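4.2 Collecting grasps in cluttered homes

All demos were recorded with the hand-held Tulla gripper, no robot in the room. Operators (Cheon, Bielecka, two students) were told to leave the place as they found it – no tidying, no extra lamps. Each demo starts with the fingers open and ends when the object is set down. 107 demos per home, 14 homes. Clips under 20 frames were dropped before training.

The rim grasp gave us the most trouble. Buckets, bins, deep bowls. The policy has to pick a side of the rim and slide one finger in, but in many clips the wrist view shows the whole opening between the fingers and little else to steer by. Low light makes it worse. Fig. 3 is a typical hard view. 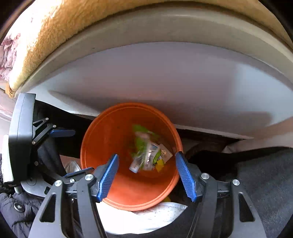
Figure 3. Wrist view with open fingers at the rim of an orange bucket holding crumpled wrappers. Dim light, cluttered surroundings.

We first tried a single grasp label per clip. Did not work well: the label sat at the center of the opening, where there is nothing to hold. Replaced by a two-point label, one on each side of the wall, set by hand on 3000 frames and carried over to the rest by the tracker of Sec. 3. Labels were checked by Bielecka, and disagreements went to a second reader.

With the two-point label the policy commits to one side earlier and wavers less during the approach. Contents of the container still matter – shiny foil in paticular pulls the predicted points down into the bucket. Masking the inside helped on the Zelach split but hurt on shallow bowls, so the mask is off in all results below.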